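July 29, 2024

Open day at Stollow! I've been waiting for this since April, when Ronaldo Bautista first mentioned it on the phone, and I was so keen that I got there 40 minutes early and sat on the wall eating my sandwich.

The building went up in 1981 and still smells like an old school. Fustano has the ground floor and we skipped all that (pumps, mostly) and went straight up to room 918, where Bożena Kalinowski was giving the simulation demo. She talks fast and I loved every minute of it. She builds the whole room on the computer first, the table, the walls, even a cart and a door, and then puts the arm in and lets it try things. I asked if the shadows mattered and she lit up and talked about light for a good five minutes. A man behind me wanted to know when it would do his ironing.

I got a chair right by the big screen. The arm was reaching over a white table with its black fingers spread just above the top, a thin teal stick on one side and a green bar on the other, plus two blue cubes so tiny I'd have lost them in my coat pocket. I caught myself leaning forward as if that would help.

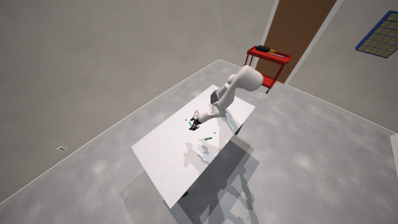

## After lunch

Soup in the canteen, too salty, good bread. Then the Hodunura talk, which was over my head from the second slide on, but I wrote down two words to look up (kinematics, and something that looks like "compliance" in my handwriting). Ronaldo asked a question about friction and got a very long answer.

I went back upstairs before leaving and Bożena let me drag one of the blocks to a new spot with the mouse. Me! I put it too close to the edge and she said leave it, let's see. Run number 2326, she wrote it on her pad.

Missed the 4:15 bus and walked as far as Jasińska with Ronaldo, talking the whole way. My feet are killing me. I want to try the free version of her program this week if the old laptop can take it. Must ask her what it's called, I forgot to write that down.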